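Tenduvico Handheld Gripper Kit: Second Progress Report on the Evaluation
Submitted to the Trornus equipment fund
27 February 2021

Since the October report we have moved from reading the Zudia manual to disagreeing with it. The fund paid for 2 kits and asked us to say whether Tenduvico should be bought in quantity. We can answer most of that now, and the rest is set out under Open Items, which has grown.

What was done

Setup took 7 working days. The vendor's quick-start card allows an afternoon. Most of the difference went into pairing the left and right units, which have to agree on a shared clock before either will record anything, and which agreed on very little in the first week. A firmware update fixed it. The release note for that update reads "stability," and we have no quarrel with the description.

We then began the household tasks in the plan, starting with garments and loose cloth on the bed. Cloth was chosen because it is the worst thing you can hand a gripper, and the fund should see the kit on a bad day before paying for the good ones. Sessions use both units, one in each hand, and everything goes into Mạch, the recording software supplied with the kit.

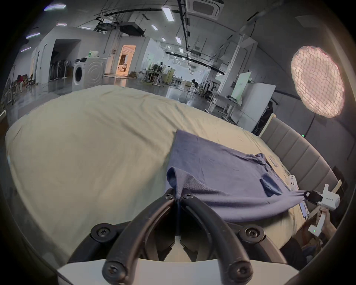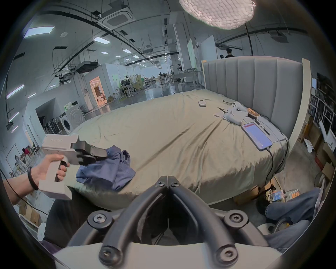
To date we have 80 usable recordings. A further 16 were thrown out, nearly all of them for tracking loss when the operator leaned over the work and hid it from the camera. The manual advises against leaning over the work. It doesn't say how else one reaches the far side of a double bed.

What we think of it so far

The fingers are the best part. They will pick up a single layer of knit without dragging the layer underneath along, and they have not marked any fabric we tested. Operators who had never held the kit were producing clean recordings by the end of their first session.

The weight is less impressive. The brochure calls it "balanced," and it is, in the sense that both wrists get tired at the same time. We have gone to shorter sessions with a break in between, and the recordings improved enough that we would keep the practice even with a lighter unit.

Mạch is adequate when left alone. It will not rename a session once saved, so our archive contains several called "test" and one called "test real." Export works and the files open in our own tools without conversion. Zudia support answers within a day, politely, and usually with a link to the page we were asking about.

Spending

We are within the approved amount. The one unplanned purchase was a set of spare finger pads, bought as a precaution and still in the bag. No further money is requested for this period.

Open items

Folding sequences longer than one garment have not been tried. We want to know whether the two units stay in step over a long recording before we commit to any.

The vendor has promised a lighter handle. We have asked for a date and received a roadmap.

Replacement screws are not sold separately, only as part of a service package priced with some confidence. We have asked for a quote on the screws alone.

Our recommendation for now is to keep both kits, hold off on the larger order, and look again once the handle exists. A table of the discarded recordings, with reasons, is attached for anyone who wants it.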